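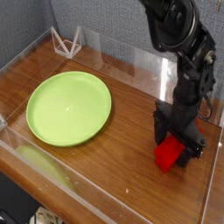
How long should you wait before you recoat a wooden tabletop with hardwax oil? Until the first coat passes a rub test with a dry white cloth, whatever the hours printed on the tin.

1/ Thread on recoat timing, as I've had the same message from several people this month. It covers hardwax oils on indoor tables and benches. Decks are a different problem and I don't do decks.

2/ The time on the tin assumes a room at a set temperature, moderate humidity, moving air and a thin film. Most home workshops miss at least one of those. In January my shed is hot and dry. In winter it's cold and damp, and the same product takes more than twice as long to cure.

3/ Film thickness matters more than people expect. Hardwax oil cures by taking up oxygen from the surface down. Put on a heavy coat and the top skins over while the layer beneath stays soft. A second coat on top of that will drag, and may never harden properly.

4/ Rub test: clean white cotton, one finger, moderate pressure, ten strokes along the grain in a spot near the edge. Check the cloth under a good lamp. Any colour or shine on it means wait. Test again at the middle of the board, where people tend to leave more oil.

5/ Fasil Hadgu asked whether a fingernail works instead. It tells you about hardness, which comes much later. A coat can be ready for another coat and still take a nail mark. Use the cloth for recoating and the nail for deciding when to put the table back in service.

6/ My own log for the last bench top, eucalypt, sanded to 120:
Coat one, wiped back after 11 minutes.
Rub test failed next morning.
Rub test passed at 30 hours.
Coat two, half the quantity, wiped back sooner.
Two coats total. A third added nothing I could see on the offcut.

7/ On sanding. Stop at 120 or 150 for most open-grained timber. Going to 240 closes the surface and the oil has less to hold on to. You get a nice feel for a week and a patchy finish by the end of the season. Vacuum, then wipe with a barely damp cloth, then leave it to dry before oiling.

8/ Colour. Clear oil on a reddish timber will darken it. Wipe a little water on a sanded offcut and you'll see something close to the final tone. If that's too dark for you, use a product with a small amount of white pigment. Stir it from the bottom of the tin every few minutes or the first half of the table will come out different from the second.

9/ Saron Bogale sent me a board with pale rings on it. They were under the glasses and nowhere else, on a finish six days old. Water had got into a film that hadn't cured. Fix: let it dry fully, light scuff with a grey pad along the grain, one thin coat over the whole face. Don't spot-repair rings on a flat top – the patch edge shows in low light.

10/ Light use from day three if the rub test is clean. No wet glasses, hot dishes or tablecloths for the first fortnight. Plastic and rubber are the ones to watch, as anything that sits flat keeps the air off. Lift things and move them each day.

11/ Rags. Oil-soaked rags can heat up and catch fire without a spark. Lay them flat outdoors, single layer, until stiff, or drop them in a metal tin of water with a lid. Do this before you wash your hands, before you answer the phone.

12/ Quantity. I weigh the tin before and after. The bench took 460 grams over the two coats, both faces and the edges, not counting what went into the rags. Do the underside as well. One sealed face and one bare face is a good way to get a cupped board.

13/ Corina Mösli asks about heat lamps to speed things up. I wouldn't. Warm the room, not the board. A fan on low, pointed past the work at the far wall, gave me a better result than any heater – fresh air was the thing in short supply.

14/ Maintenance coat when water stops beading, usually where forearms rest. Clean with mild soap, dry overnight, thin coat, wipe back hard. Same cloth test before it goes back into use.

15/ Waxed and shellacked tops next week. Send me the timber, the grit you stopped at and the shed temperature, or I can't tell you much.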